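Finger pads, second round

I said in April that I would write up the pad comparison when I had enough folds to say something useful. I now have two sets of pads, two camera settings and more opinions than I started with, so these are my notes so far.

The tool is the hand-held one, the same parallel design as before. Qusai Najjar cut the first set of pads for me in Trerkville, and I have been calling those the Posteck pads after the sheet they came from. The other set is from Alvarado and is softer, with more give at the tip. I swapped them on the same body and kept everything else alone.

Hard objects told me very little. Mugs, boxes and bottles worked with either set. Knits are where the pads start to behave differently, so I moved to folding clothes on a bed. A bed gives under the fingers and a tabletop doesn't, and a lot of my early table numbers don't carry over.
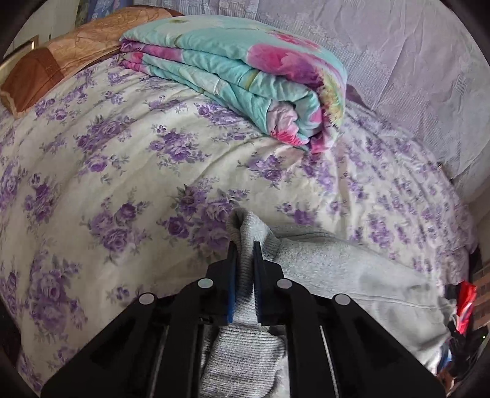

With the Posteck pads I had to come down almost straight and close slowly. If I came in at a slant, one finger reached the cloth first and pushed it along the bed, and I closed on a thin edge that slipped out when I lifted. Out of 20 tries at a slant I kept hold of 17, which sounds fine until you plan to string several folds together. One lost grip in the middle means starting the whole fold over.

The Alvarado pads forgave the slant better. They also dragged more on release. I would open the fingers and the cloth would come along with one of them for a bit before letting go, which spoils a fold you just lined up. Opening wider before backing away helped. Opening slower made no difference that I could see.

A word on the camera, because I got a question about it. I tried the wide setting and the narrow one. The narrow one gives a cleaner look at the fingertips but you lose the far side of the bed, and then you can't tell where you are setting the fold down. I went back to wide. The bending near the edges bothered me at first. I stopped noticing after a day.

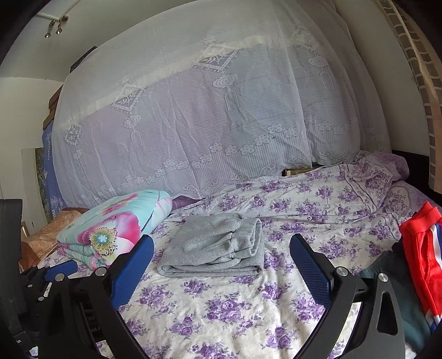 Approach height matters more than I gave it credit for. Starting high and coming down with the fingers well open gave me a steady view of both tips the whole way. Starting low saved a second or so and cost me a lot of bad grabs on thick folds, where you need to decide if you want the top layer or all of them. I still don't have a good way to pick up one layer only.

Screws: check them. The pivots worked a little loose over a long session and the tips stopped meeting evenly. I blamed the pads for most of an afternoon before I put a driver on it.

For now the softer set stays on. Next I want to try the Stotolside controller on the bench arm with the same pads and see how much of this was just my wrist. Qusai also thinks a thinner tip would help with single layers, and he has offered to cut one.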